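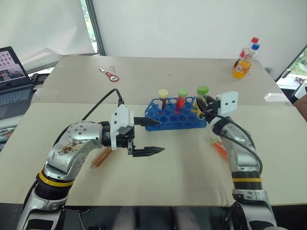

Pinces parallèles pour manipuler des tubes à essai : doigts crantés ou doigts souples ?

Catégorie : Robotique et automatisation > Préhension
Publié le 12 février 2025 — 576 vues

bras_et_cie
Bonjour à tous ! Je me lance, c'est mon premier message ici après des mois à vous lire en douce. Je monte un petit poste à deux bras pour prendre des tubes à essai bouchés dans un portoir, les passer d'une pince à l'autre et les reposer. Rien de médical, je travaille avec des liquides colorés, c'est un banc d'essai pour choisir le matériel avant d'engager un vrai budget.

Pour l'instant j'ai les pinces parallèles Brastau avec les doigts noirs crantés livrés dans la boîte. J'adore le tranchant du mouvement, c'est rapide, ça se règle en deux minutes, et sur des pièces carrées je n'ai jamais rien eu à leur reprocher. Mais sur un tube rond, c'est une autre histoire. Quand je prends par le corps du tube, il pivote entre les doigts dès que le bras accélère un peu. Quand je prends par le bouchon, ça tient mieux, sauf que si je serre trop le bouchon tourne, et si je ne serre pas assez le tube part de travers au moment de rentrer dans le trou du portoir. Sur ma dernière série, j'ai fait 39 prises et j'en ai raté 5, toutes à la dépose. Il y en a même qui finissent couchés sur la table (bouchés, heureusement !).

On me propose deux pistes. La première, des doigts souples Galance qui se montent sur la même platine. La deuxième, changer complètement pour la pince Molberg avec retour d'effort, mais là on parle de 1 209 euros pièce et il m'en faut deux... Je voudrais éviter de me tromper.

Autre souci, peut-être lié : mon câble passe en boucle au-dessus du bras gauche jusqu'au poignet, et j'ai l'impression que dans certaines positions il tire sur la pince. Est-ce que ça peut suffire à décaler la dépose d'un ou deux millimètres ? Et côté caméra, je n'ai qu'une vue de dessus, vers l'avant, pas de caméra au poignet. Du coup quand la pince arrive contre le portoir elle me cache le tube. Vous faites comment, vous ?

Merci d'avance, je prends tous les avis, même les désagréables.

tournevis_fou
Salut et bienvenue ! Je me suis battu avec exactement ce problème en octobre, donc je te raconte ce que j'ai fait, dans l'ordre où j'aurais dû le faire.

D'abord, ne touche pas à la pince. Touche aux doigts. Les crans, c'est très bien pour une face plate, mais sur un cylindre en verre ou en plastique lisse tu n'as que quelques points de contact, et le tube tourne autour. J'ai imprimé des doigts avec une encoche en V, verticale, toute bête, et j'ai collé dedans une bande de caoutchouc fin. Le tube se centre tout seul quand la pince se ferme. Ça m'a coûté une soirée et trois essais d'impression (le premier V était trop ouvert, le deuxième cassait à la base).

J'ai aussi eu les Galance pendant deux semaines, prêtés par un collègue. Franchement agréables pour des objets fragiles ou de forme bizarre, je les reprendrais demain pour des fruits ou des sachets. Pour des tubes dans un portoir, non merci : le doigt plie, donc le tube plie avec, et tu ne sais plus où est le fond du tube au moment de descendre. Pour une dépose en trou rond je veux du rigide en position et du mou seulement en surface.

Ensuite, ta hauteur de prise. Prends juste sous le bouchon, sur le haut du corps. Tu gardes le tube vertical et tu n'appuies plus sur le bouchon. Attention quand même à la place entre deux trous voisins : si tes doigts sont larges, ils vont taper dans le tube d'à côté. Dans mon cas j'ai fini par remplir un trou sur deux, c'est moins joli mais ça marche.

Pour le câble : oui, bien sûr que ça peut suffire ! Fais le test, c'est gratuit. Même trajectoire, dix fois avec le câble comme il est, dix fois en le tenant à la main bien lâche (bras en vitesse lente, et ta main loin des articulations, hein). Si les deux séries ne tombent pas au même endroit, tu as ta réponse. Chez moi un point d'attache au coude avec une boucle plus généreuse au poignet a réglé l'affaire.

La Molberg, je ne l'ai jamais eue en main, donc je me tais.

pince_sans_rire
Prends la Molberg, tu ne le regretteras pas. On en a deux au boulot, zéro souci.

kilo_newton
Je nuance un peu le message du dessus. La Molberg est une très belle pince, je l'utilise tous les jours, mais le retour d'effort te dit combien tu serres, il ne te dit pas que le tube est de travers. Si tu gardes des doigts plats ou crantés dessus, tu auras un tube de travers très bien mesuré. Là où elle m'a vraiment aidé, c'est à la dépose : je descends doucement, et si l'effort monte trop tôt je sais que je suis sur le bord du trou, je remonte, je décale et je recommence. Tu peux faire quelque chose d'approchant avec le courant moteur de ton bras, si ton contrôleur te donne accès à la valeur. Sur le Maluleke c'est dans les paramètres avancés, il faut activer la lecture continue — par défaut elle est coupée. C'est plus bruité, il faut filtrer, mais pour sentir le bord d'un portoir en plastique ça passe.

Pour la caméra, la vue de dessus te suffit pour repérer les trous avant d'approcher. Mémorise la position du portoir à ce moment-là et ne demande plus rien à l'image pendant la descente. Et fixe ton portoir ! Deux bouts d'adhésif double face, ou un cadre imprimé vissé sur la table. Le mien glissait un tout petit peu à chaque contact et j'ai accusé la pince pendant des jours. Une caméra de poignet c'est mieux, mais ça rajoute encore un câble, et vu ce que tu racontes du tien je commencerais par le reste.

bras_et_cie
Merci, quelle mine d'or ! J'ai fait le test du câble ce soir : les deux séries ne tombent pas au même endroit, l'écart se voit à l'œil nu. Je refais le passage au coude, je fixe le portoir et je lance l'impression des doigts en V. @tournevis_fou, tu avais pris quel angle pour la version qui a tenu ?

tournevis_fou
90 degrés, et un bon congé à la base. Sans le congé ça casse.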